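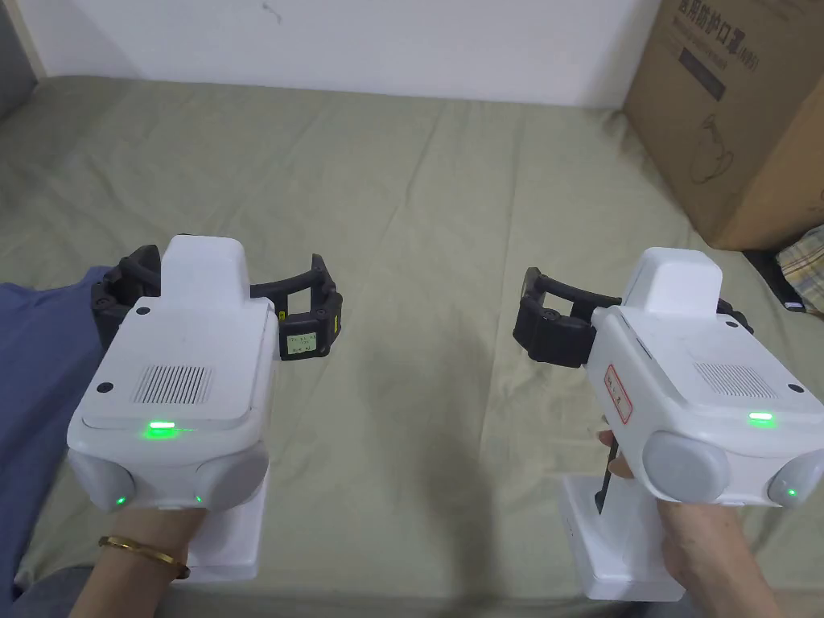 Dinesh Biswas has run the finishing line at the Holtgate knitwear mill since 2000. The mill makes single jersey, mainly for T-shirts, and his department handles the fabric between the dye house and the cutting room. He spoke to us on 22/07/2024 about shrinkage, which accounts for most of the complaints he receives.

"Jersey leaves the knitting machine under tension," he said. "It gets pulled again in dyeing and again in drying. All of that length is borrowed. The first home wash takes it back."

Holtgate's answer is a compactor, which feeds the fabric slightly faster than it is taken off, so the loops are pushed closer together under steam. Biswas sets the overfeed by fabric weight and checks every batch after two wash cycles.
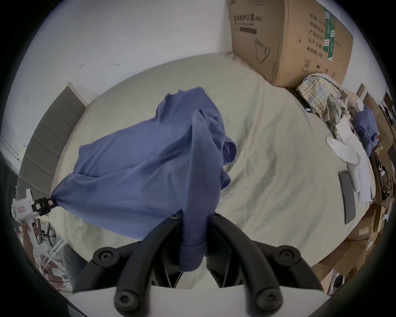
Length is the easier measurement. Spirality, the twist that moves a side seam toward the front of the body, is harder to hold. Biswas traces it to yarn that still carries live twist after spinning. A shirt lifted by a corner, with the rest hanging in loose folds, says little about it, and he does not accept a reading taken that way. "Put it flat, let it relax, then measure. If it's hanging, you're measuring gravity."

His limit for spirality is 5 percent. Malsha Nanayakkara, who buys yarn for the mill, would like it lower. Biswas said that would mean plied yarn and a different price.
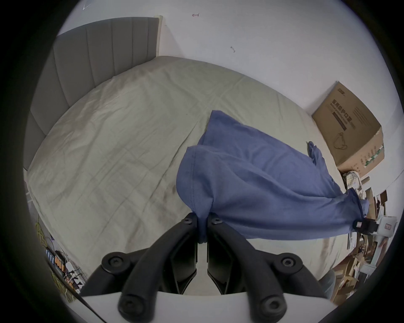
Testing and Care

Samples rest flat overnight in the conditioning room before anyone marks them. The bench marks go on with a template, away from the seams, and the same operator reads them before and after washing. "Change the operator and you change the result," Biswas said. "We had 2 people on one batch in August and had to throw the numbers out."

He has a low opinion of most care labels. In his view a cool wash matters less than the dryer, where tumbling lets the loops close up with nothing to hold them.

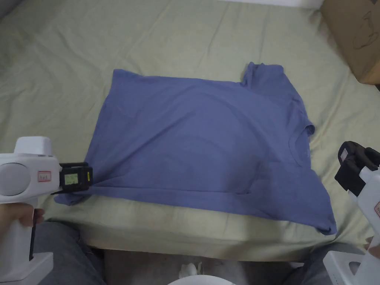 Line drying avoids that but can add length at the hem if the shirt goes up heavy with water. He dries his own on a rack, laid flat, and reshapes the neck by hand.

The mill is due to replace its compactor next year. Biswas has asked for a unit with separate steam control on each side.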